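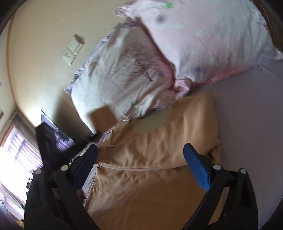 What does a robot learn when a person shows it a task by hand?

It learns which movements tended to follow which camera views, in the places where the showing was done. Whether that amounts to learning the task is what the rest of this handout is about, and you should expect to leave with a lower opinion of the word "learn" than you came in with.

Handout 2: Showing by hand, showing by remote control
Course notes, Verwood evening series on working robots
Notes by Begoña Casado, with additions by Dwight Simard

1. Two ways of showing

There are many names for this in the reading list and I would like you to ignore most of them. Two cases cover nearly everything we discuss.

In the first, a person carries a gripper tool through the job. The tool has a camera on it and fingers that open and close. No robot need be in the building. The person does the work with the tool in place of their own hand, and the path of the tool is worked out afterwards from the video, usually with help from a motion sensor.

In the second, a person steers a real robot from a distance, with a joystick, a headset or a second arm that the robot copies. The robot does the work from the start, badly and slowly, and what is stored is what the robot really did.

People who sell the first method will tell you it is cheap and can go anywhere. Both are true. People who sell the second will tell you that their recordings are "real robot data", which is also true, and they tend to say it with more pride than the results deserve.

2. What is in a recording

Strip a recording down and you have pictures, the position and tilt of the gripper over time, and how far the fingers were open. There may be a line of text as well, such as "straighten the blanket".

Look at what is missing. There is nothing about why the person chose that corner. Unless someone has fitted a force sensor, there is nothing about how hard they pulled. And there is nothing about what they would have done if the cloth had slipped, unless it did slip, and unless the recording was kept.

That last condition matters more than the textbooks let on. Many teams throw away the clumsy attempts before training. You can see why, as the clumsy attempts look bad and some are useless. But a person who fumbles a hem, lets go and picks it up again has shown the machine something that a clean run never will. Delete those and you get a robot that has only ever seen things going well. The first time they don't, it has no example to fall back on.

3. Bedding as a test

I keep coming back to beds in this course, and Dwight complains about it every year. My reasons are dull. A mug keeps its shape when you pick it up. A blanket doesn't, and a fold in the wrong place can hide the edge you need. Prints and seams move about with the cloth. The bed itself is wide, so an arm bolted to one spot can't reach the far side, whereas a person holding a tool just leans over.

That lean is worth a moment of suspicion. When you carry the tool, your legs, back and other hand are all helping. The recording stores where the gripper went and says nothing of the knee you put on the mattress. Play the same path on a fixed arm and it may be out of reach, or the arm may have to fold its elbow through the wall to get there. Good projects check for this and drop the paths that their robot can't follow. Ask how many were dropped. If the answer is none, ask again.

Remote control doesn't have this fault, because the robot can't be made to do what it can't do. It has a different one. The person steering usually can't feel the cloth, so they move in small careful steps and stop often to look. The robot then copies the stopping. I have watched a trained arm pause over a pillow for no reason at all except that its teachers did.

4. The Telitero set, as a worked case

We use the Telitero recordings in the practical because we know how they were made and can be rude about them. Zuzana Vondráček ran the collecting and has let us have her notes.

The set holds 364 recordings of household cloth work, made in July with a hand-held tool. Of these, 276 were kept for training. The notes give "unclear" as the reason for most of the rejected ones, and when I asked Zuzana what that meant she said it covered lost tracking, wrong object, bad light and "a few where I just didn't like it". I am grateful for the plain answer. Most published sets contain the same category under a smarter name.

The recordings come from 11 homes. The headline number is the 276, but if you want to know how the robot will cope in a home it has never seen, 11 is the one to look at. A hundred more runs on the same bed would teach it a great deal about that bed.

Segundo Carhuamaca trained the first model and tested it in two of the homes already in the set. It did well. He then tried it in the teaching flat, and it went for the edge of the curtain. We can't say for certain why. The easy story is that it had tied "long soft edge" to "grasp here", and the easy story may be right, but nobody ran the test that would settle it. Please don't repeat it in your essays as a finding.

5. Claims you will meet, with replies

"It learned from a handful of demonstrations."
Usually there was a large earlier model underneath, trained on a very great deal. The handful came last. Ask what came first.

"Anyone can teach it."
Anyone can hold the tool. Yurani Cárdenas, who trains new collectors at Urrego, reckons she can tell by the second day which people's recordings will be usable. The good ones move steadily and keep the fingers in view. They also do the task in much the same way each time – a skill, and one that people get tired of exercising by mid-afternoon.

"It works nine times in ten."
In whose room, starting from what, and who decided what counted as working? In the Brarnow trial notes, a bed was passed if the blanket covered "most of" the mattress. I would not have passed some of them, and my standards are low.

6. What I think, for what it's worth

Showing is a better way to get a robot started on cloth than writing rules for it. I tried writing the rules once and have no wish to go back. My quarrel is with how the results are reported. A set of recordings is evidence about the people, rooms and tools that went into it. It may stretch further, and sometimes it stretches surprisingly far, but that has to be tested somewhere new, by someone who would not mind if it failed.

Dwight adds that I am too hard on remote control, that newer rigs do pass some touch back to the operator's hand, and that the pausing can be trimmed out. The first point is fair. On the second, trimming the pauses also trims the moments when the person was working out what to do, and I would want to see both versions tested side by side.

Before the practical on Sat 12 September

Read section 4 again with Zuzana's notes beside you. Pick one rejected recording and write half a page on whether you would have kept it. Then do a small cloth task at home, folding a towel will do, using only a thumb and one finger of one hand. Write down each time you let go and took hold again, and where your other hand wanted to be. Bring the towel list with you on paper, as the room has poor signal.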